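About us

Clandombridge is an engineering firm that investigates faults in small automated handling systems. We were set up by Bernadette Lemaire and Mathis Poulain after a failure on a line they had both worked on, and most of our procedures still go back to it.

The line was a tray-loading cell known as Pestov. On 2022-06-10 one of its grippers closed while the guard was open and a technician was clearing a jam. The technician had let go of the tray and was not hurt. The gripper should have stayed open. The controller had lost the jaw position signal for 14 milliseconds, treated the gap as a completed cycle and issued the next command when the signal came back.

The direct cause was a worn conductor in the cable behind the gripper body. It passed every test with the arm at rest and failed only when the cable was bent towards the wrist. The wider cause was in the software, which had no rule for a missing reading. Both were put right in July. The full report is available on request, including the two pages that deal with our own errors in the first round of tests. We had replaced the sensor and closed the case too early.

What we do

We take on faults that come and go. A client sends us the logs, the wiring drawings and, where possible, the failed part. Obaidul Pramanik runs the electrical work and Blandine Moulin reads the control code. Every case file is kept open for 365 days after the repair, and a repeat fault in that time is examined without charge.

We also review hand-held grippers used to record or rehearse handling tasks. The jaws are small, but the cables move far more than on a fixed arm, and a dropped signal can spoil a recording without stopping it.
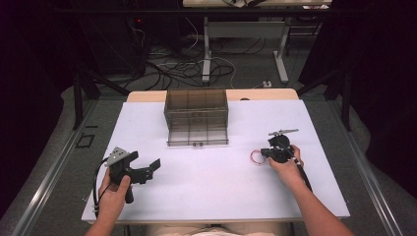 Cable routing is therefore checked with the operator seated and both hands in use. Strain at the back of the handle is noted separately from strain along the forearm. Our check sheet, called Zosidberg, has 49 entries and may be used by anyone – we ask only that changes are sent back to us.

Reporting a fault

Stop the machine, isolate the power and leave the cables as they are. Do not reseat connectors before the logs have been copied. Faustine Pruvost handles new cases and will confirm receipt in writing.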